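Why does my tablet say it's full?

I deleted 13 games last week and my tablet STILL said it had no room! So I went digging in the settings, and I found the trash folder. When you delete a photo, it usually sits in there for a while — just in case you change your mind. 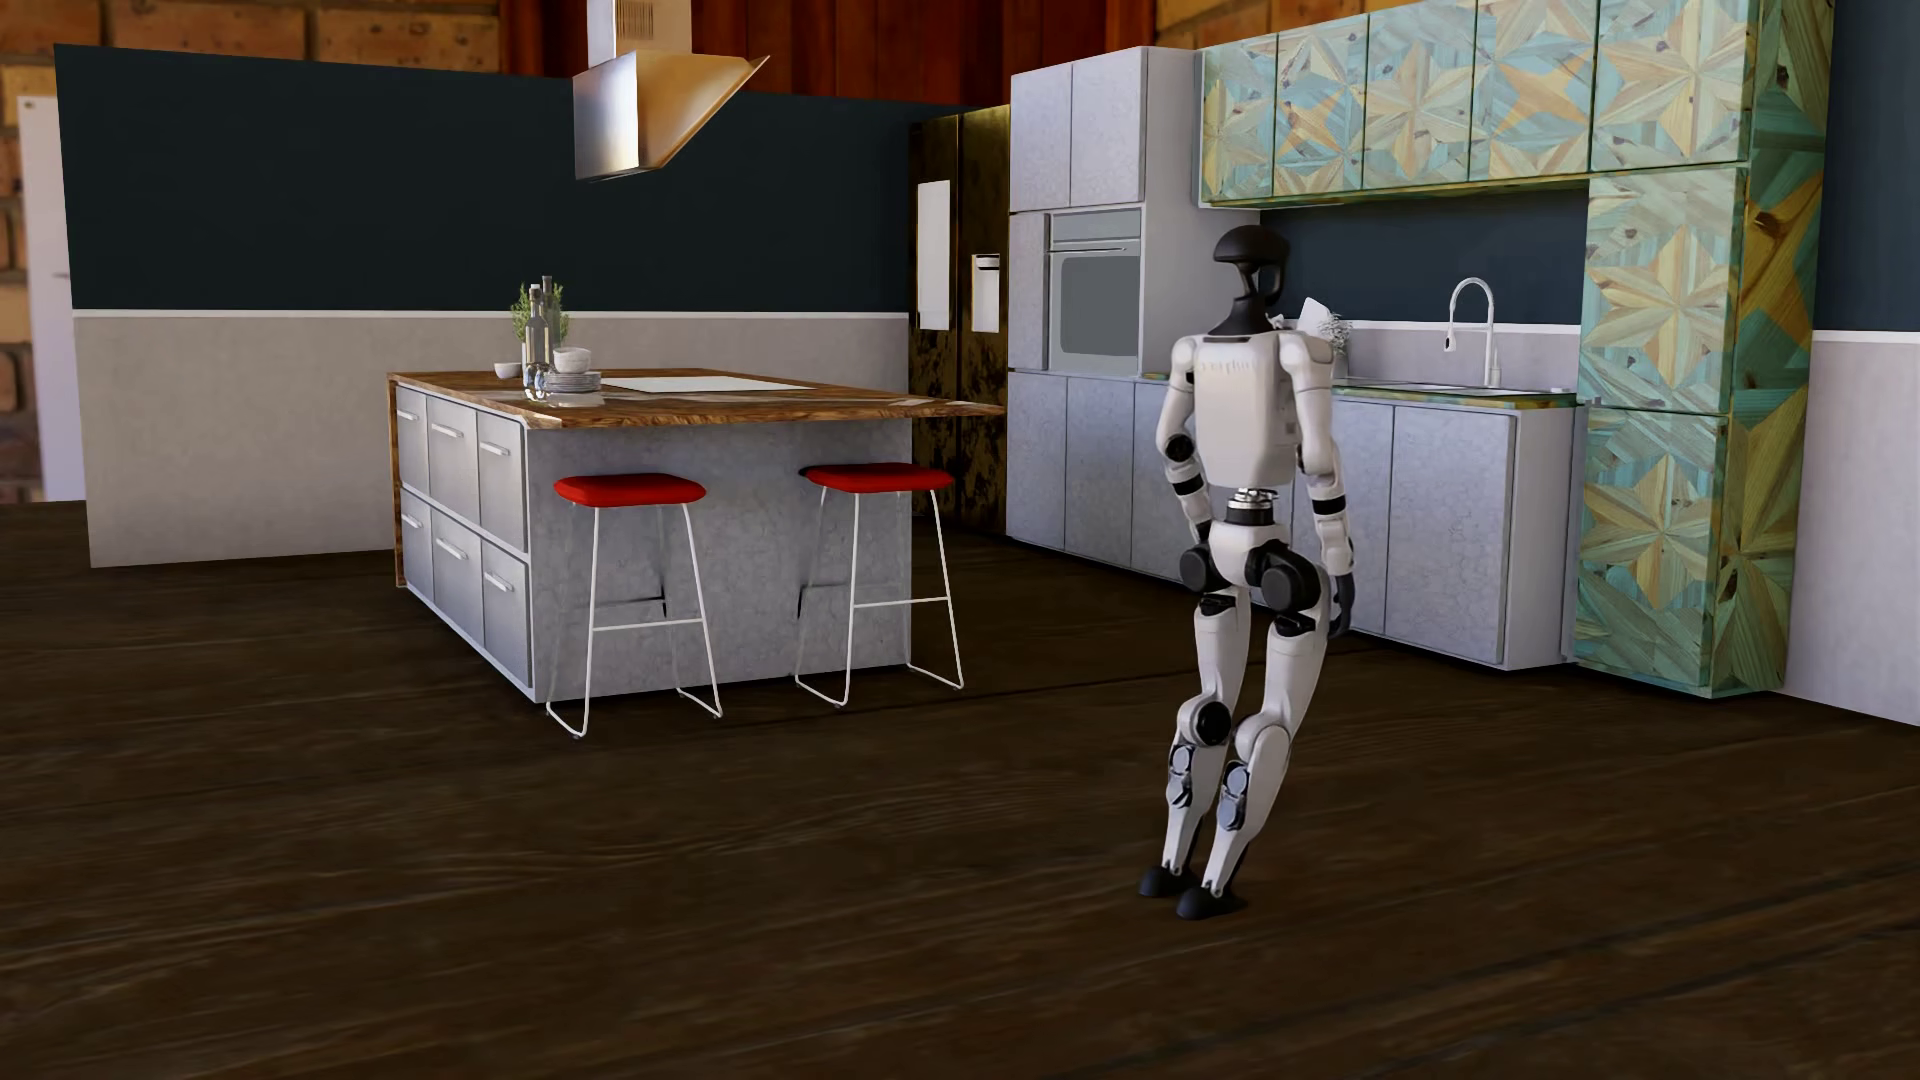

What is a cache?

It's a pile of stuff an app keeps close by so it can open faster. Mine had 2568 little pictures in it! Ask a grown-up before you clear yours, then restart the tablet and check again.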